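# How does a knitting stitch stay put?

Have you ever tugged at the cuff of a jumper and wondered why it springs back again? I used to do it all through assembly, which is probably why my sleeves were always baggy.

A knitted jumper is made of loops, and every loop is pulled through the one underneath it, a bit like children in a long line holding hands. In one small square you might find 224 of them! When you stretch the wool, each loop changes shape and goes long and thin, and when you let go it mostly goes back to being round and comfortable.

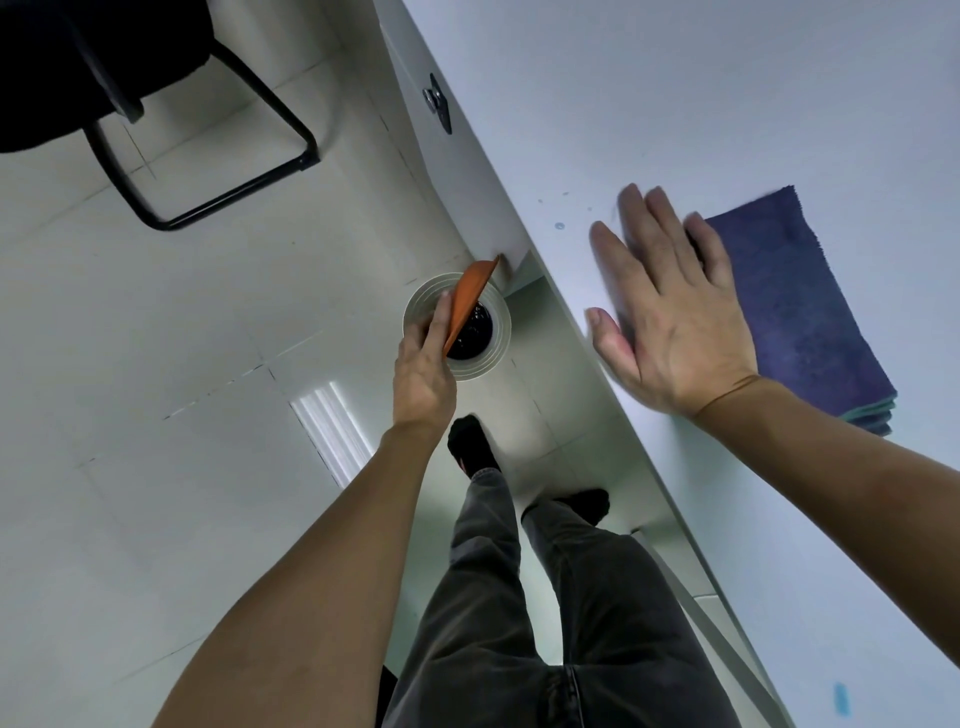
Now, if one loop slips off the needle it has nothing to hold on to, so the loop below can wriggle free as well, and then the one below that. Knitters call this a ladder, because of the little rungs of yarn it leaves behind. My neighbour Julián Robles, who taught me to knit in Condby, mends his with a crochet hook, catching each rung and pulling it through until he reaches the top.

Would you like to try it? Ask a grown-up for chunky wool and fat needles, and start with just ten stitches.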